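In Praise of the Phone Stand

I own more phone stands than phones, and I would like to make the case that you should too!

My first one was a folding plastic thing I picked up at a stationery shop on Gadero Street while waiting for a bus. I had no plan for it. I put it next to the stove that evening, set my phone on it, and read a lentil recipe from start to finish without once touching the screen with a wet thumb. I was so pleased that I went back and bought 2 more.

Think about how we treat these phones the rest of the time. We lay them face down on counters, lean them on the sugar jar, prop them against a mug and then drink from the mug. My sister-in-law's phone slid off a cereal box in the middle of a video call and the whole family spent a minute talking to her ceiling. A stand costs less than lunch and it ends all that.

The folding kind is still my favorite. It goes flat in a coat pocket, it has a little lip at the bottom for the phone to sit on, and the good ones have a grippy pad on the back (wipe it now and then, it collects crumbs like you wouldn't believe). I will say that the heavier sort, with a round base and an arm, is better on a desk where you tap the screen a lot. A light stand skates around under a busy finger. So have both - really, have both.
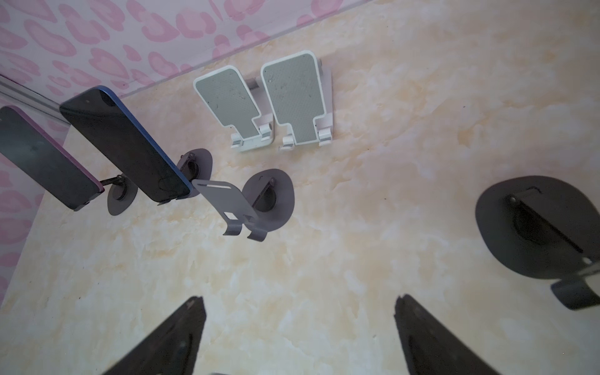
People tell me this is clutter. I hear it most from a neighbor who keeps a bowl of dead batteries in her hallway, but all right, let's take it seriously. Clutter is stuff without a job. A stand on the kitchen counter has a job three times a day. The one by my bed keeps the alarm where I can see it at 4 in the morning, when I would otherwise be patting the floor. The one on the sewing table holds the pattern video. I fold up any that go a month without use and hand them to a friend, and so far every one has been welcome.

What I'd love is for public places to catch on. The Papadopoulos bakery near me has a stand on each of its window tables, and on my last visit I ate a cheese pie with both hands and watched around 20 minutes of a cooking show. Bliss! Libraries could do it. So could laundromats, and train tables most of all - please, somebody, train tables.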